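4. Your First Recording with the Volach Hand Gripper

You've charged the grip, you've clipped on the monitor, and now comes the fun part! Section 4 takes you from a powered-up gripper to a saved take, and most people get there in one sitting.

Before you start
Pick a patch of floor or a low table with good, even light. Put out a mix of household things: rolls of tape, a cup, small boxes, a bottle or two. Variety is great here, and a bit of clutter is welcome.

1. Hold the gripper by its side and let the cable hang in a loose curve. A tight cable will tug at the monitor.
2. Check that the monitor shows a live image.
3. Open the fingers all the way and look at the pads. They should face each other squarely.

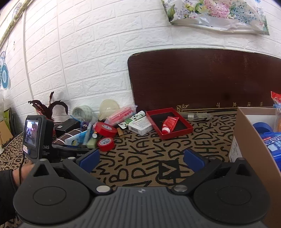

4. Press Record and wait for the short beep.
5. Move in slowly, close on one object, lift it, and set it down somewhere new. Smooth and steady beats fast every time.
6. Press Record again to save. The take number goes up by one.

Note: Rolls of tape are wonderful practice (try one standing up, then one lying flat). Clear plastic and glass are harder to grip cleanly, so save those for later takes.

Caution: Keep your free hand away from the linkage arms while the fingers are closing.

Caution: If error 242 comes up, stop, unplug the monitor cable, and plug it back in before your next take.

To copy your takes to a computer, go to Section 11.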